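Kitchen trial at Aguirre moves to two shifts

The prep kitchen at the Aguirre building will run its two-arm robot on both shifts starting in June. The early crew has worked with it for 5 months. The late crew gets its first training sessions this month, and the sign-up sheet is on the board by the time clock.

For anyone who hasn't been over there, the job is the restocking and reset work that used to fill the last hour of each shift: putting bowls back, closing up the appliances, clearing the counters before the wipe-down. The kitchen sends out 2,695 meals in a normal week, and people were often still doing resets after they should have clocked out. Overtime on the early shift has gone down since the winter. Most of the people we talked to said they like leaving on time, though two said they miss the extra pay, and that has been passed on to management.

Every new task is worked out in simulation first. Setareh Parsa, who runs the program for Trinden, builds the counter layouts on her computer and lets the arms practice there before anything is tried on the kitchen floor. A task has to go through 200 practice runs before she will bring it over. 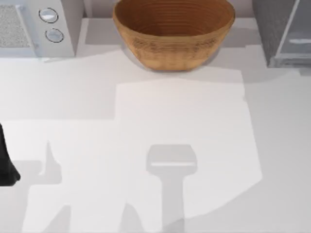
What changes most for the crew is where things get put down. Cooks used to leave items wherever there was room, and everyone had their own habits. Now each station has a set layout that matches the one in the simulation, with the microwave and the woven bowl along one side of the counter and the area in front of them left open for the arms to work in. Some of the longtime staff found this annoying at first. Ines on the early shift said she reached for the salt in the wrong spot for weeks. Parsa has since changed two of the layouts after cooks told her the reach was too long, and she is taking more requests.

The other change is in the jobs themselves. Two people on the early shift now spend part of the day as station leads. They start the arms, stop them when somebody needs the counter, and write up anything that goes wrong. The position pays a step higher, and the late shift will have two openings as well. No cooking experience beyond the usual is needed, and the training is paid - 81 hours in all, split between the Delluritz training room and the kitchen.

No one has lost hours to the trial so far. The agreement with Trinden says that any cut in scheduled hours has to be discussed with the crew first, and copies are in the break room. Questions about the agreement should go to your shift lead.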